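Washing spuds in a basin or straight in the sink?

gumboot_trin
We've got 11 kilos of little spuds out of the garden this July and I'm over scrubbing them in the sink. Who uses a basin?

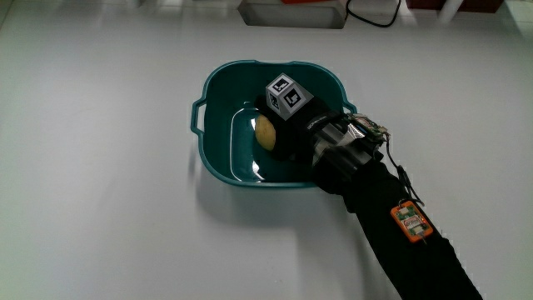

Amwood do a nice deep one but I like a handle each side, like the teal one there, so I can lug it out to the lemon tree.

Lindy17
Sink, always — you'll only have to wash the basin too!

gumboot_trin
Nah, the grit blocks my drain. And it sits fine on the table in front of the shelf.
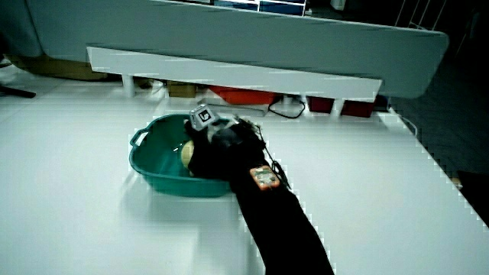

Replies (newest)

mallee_kev
With Trin. Skip the scrubbing brush though, new skins rub off.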